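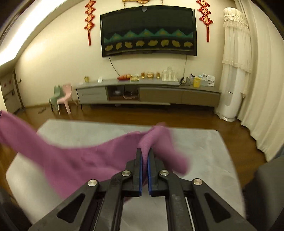 Spyros Obradović wrote:

> Can someone explain to me why the withdrawal fee on Nandeck went up again? I
> moved a small amount out last night to my own wallet and they took 18 dollars
> off it. The block explorer says the network part of that was under 4. So who
> gets the rest? I asked support and got a link to the fee page, and the fee
> page says "dynamic". Thinking of moving everything over to Bument but I have
> coins locked in the Nendia staking thing until June and I don't know if they
> come with me or what. Also is it safer to leave it all on the exchange for
> now, with the price jumping like this? Not a huge sum but it is huge to me.
>
> Spyros

Spyros, all,

Quick one, typing between two meetings so forgive the mess.

The fee. The exchange gets the rest. They charge a flat amount per withdrawal and it moves when they feel like moving it. The network fee is only what they pay to get the transaction into a block, and they batch, so your withdrawal most likely went out in one transaction with a pile of other people's. Look it up in the explorer again and count the outputs. If there's 29 of them, then 29 customers each paid the full flat fee and the exchange paid one miner once. Legal, as far as I know. It's in the terms, section on charges, very far down.

So: don't withdraw small amounts often. Save it up and do one. 18 on a hundred hurts, 18 on 1000 is still annoying but you can live with it.

Or check if they support Lightning for withdrawals. Nandeck had it behind a beta switch in account settings last time I looked, was under "Labs" or something like that. Limits were low. Ute tried it and said it went through in seconds, though her first attempt failed because the invoice had expired while she was looking for her phone. Ute, correct me if I have that wrong.

Staking. Different coin, different rules, and please read this bit twice. What you have locked in Nendia does NOT move when you move your bitcoin. It sits there until the lock ends. After that there is an unbonding period on top, which caught Leopold last year, he thought he could sell the same day and he couldn't, and the price dropped on him while he waited. Check your own position page for the number of days, mine won't be the same as yours. And turn off auto-renew. It's on by default. If you leave it on it just locks again and you'll be writing to this list in June very angry.

Bument. I have an account there, use it for buying only. Things I noticed:

- spread is worse than what they show on the front page, compare the quote with the order book before you press anything
- withdrawals are free over a certain size, but there's a waiting time on new bank accounts
- they want proof of where the money came from as soon as you deposit anything bigger. Have your statements ready as pdf, they rejected my screenshots two times
- support does answer, slow, but it's a person

I wouldn't close Nandeck before you've downloaded the full transaction history. All years, csv, not the pdf summary. Once the account is closed the export is gone and you'll need it for tax. Mercedes went through this and had to rebuild everything from emails. Took her weeks.

Is it safer on the exchange. No. The price jumping has nothing to do with where the coins sit. If you have no plan to sell then your own wallet, seed words on paper, paper somewhere that isn't next to the computer. If you do want to sell on short notice then okay, leave that part on the exchange and only that part. Do a small test first, yes you pay the fee double, I'd still do it. Check the first and last characters of the address AND some in the middle. There's malware that swaps the adress in your clipboard for one that looks similar.

And no, I don't know where the price is going. Timo sent round that chart again with the triangles on it, sorry Timo, the one before had triangles also and it said the opposite.

For hardware wallets please look in the archive, subject line "Pfeiffer wallet firmware", long thread, most of it still applies. Skip the part in the middle where we argued about passphrases. Short version is buy direct from the maker, never second hand, and if it arrives with seed words already filled in on the card, send it back and don't put anything on it.

Spyros if you want, post the transaction id and I'll look at the batch tonight, I'm back at the desk after 9. Don't post it if you mind people here seeing your balance though, the archive is public. Mail me off list then.

And trim your quotes when you answer please, the digest was enormous again.

Ute, do you still have the link for the Lightning limits page? Mine is dead.

Have to run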